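Workshop notebook, January, late morning

Started the day meaning to get on with the Kandberg order and ended up, as usual, fussing over the washing-up things. I don't mind a bit. It was cool enough in here first thing to think properly, the kettle was on, and I've been wanting to sort out this basket and table business since before the break.

To recap for whoever picks this up after me: we're trying to settle what sits on the light table for the Vilden kitchen corner. The black wire basket is the front-runner. The Cosik one we tried before Christmas was a nice enough colour but it had a solid base, and the sponge sat in its own puddle all afternoon and came out smelling like a pond. Mesh all the way round seems the kinder choice for a sponge, and it weighs next to nothing.

The other half of the question is the tabletop itself. I've gone back and forth on this pale finish so many times that my colleagues have stopped asking. The sample from Galanis was 4 shades yellower and I never warmed to it. With this one I like how the grain runs in thin straight streaks, a bit of cream, a bit of tan, a bit of grey, so it never looks flat, and the mesh throws a lovely soft shadow across it. 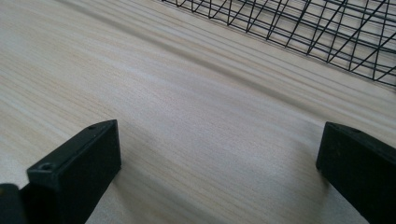 Tabletop grain and basket shadow, close up. Basket at upper right.

My one worry is marks. A pale top with black wire feet dragging over it every day is asking for trouble, and I'd like to know how it looks after a proper stretch of use before we commit. Plan is 200 slides of the basket, back and forth, with a bit of 1060 grit paper over a test patch afterwards to see if any scuffs lift. (Yes, I know it's an odd grit. It was what was left in the drawer and it seems gentle.)

Then there's where the basket ought to live. I'm fondest of it toward the far edge, a touch right of centre, because it leaves the whole front of the table for actual work, and you can still reach over and grab the sponge without knocking your tea.

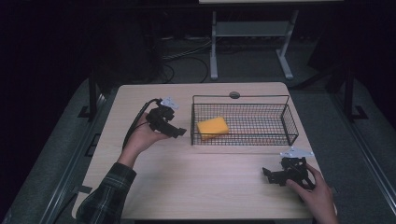
I'd also keep to the yellow-orange sponge. We had a grey one for a while and it simply vanished against the black, and people kept opening a fresh one thinking the old one had been tossed. A bright one lying flat at the left end gets noticed, and it ought to get air from underneath as well.

Still to do: weigh the sponge soaked, then again after 58 minutes in the basket. Ring Kandberg about the rim, as I'd like it a hair thicker if they can manage it. Find the good ruler.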